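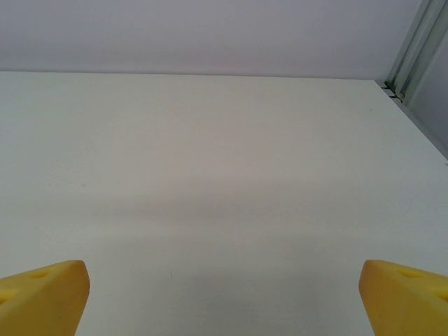

3.2 Audience Survey

The survey covered viewers at two repertory theaters, the Riltau and the Jondcombe, during a season of subtitled films about school life. A total of 275 viewers returned the form, which asked what they knew about the director before buying a ticket. Most had chosen the film by its poster or by a friend's advice. Few had read a synopsis.

We then compared these answers with 2661 short reviews from the Pimentel archive. Reviews of fewer than 20 words were left out. Each remaining review was coded for mention of the cast, the music and the ending – the three topics used in our earlier work on fan writing. Figure 4 gives the share of reviews for each topic by theater. Music was named most often at both sites, and the gap between them was 10 points.

Figure 4. Topics named in reviews, by theater.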